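Limura opens its teaching bench to small workshops in Bellinberg

BELLINBERG, June – Limura is pleased to announce that its teaching bench, where people with no programming background can show a robot arm a job by guiding it themselves, will be open to small firms from the town and the villages beyond it.

Visitors can take hold of the arm and lead it through the task, or sit a little way off and steer it by remote control, whichever suits them better. The arm keeps a record of each turn, together with the views from the small camera at its wrist, and those turns are what it learns from.

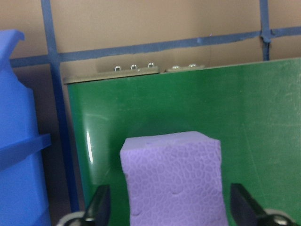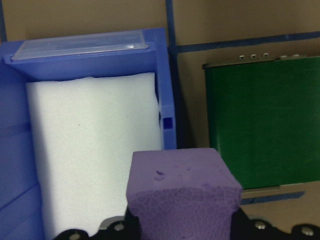
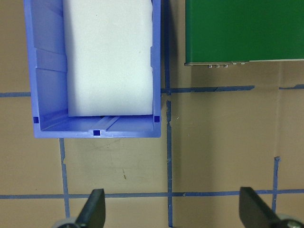

Views from the wrist camera at the teaching bench: the blue bin, the green panel and the taped cardboard.

Category: Company News

"We've had joiners, packers and a retired baker on the controls, and I must say it has been a joy to watch them," said Bogdan Sadowski, who runs the bench. "People apologise for being slow, bless them, but a slow and careful showing is a lovely thing to learn from, and we always tell them so."

Each visit lasts 2 hours and takes in 30 showings of a simple handling job, with plenty of time for tea and questions in between. There are 12 places in the first round, and firms may send two people each. The bench itself was built with our good friends at Ceden.

To ask for a place, please write to Nikola Nowakowski at the Limura office, Pruitt House, Bellinberg.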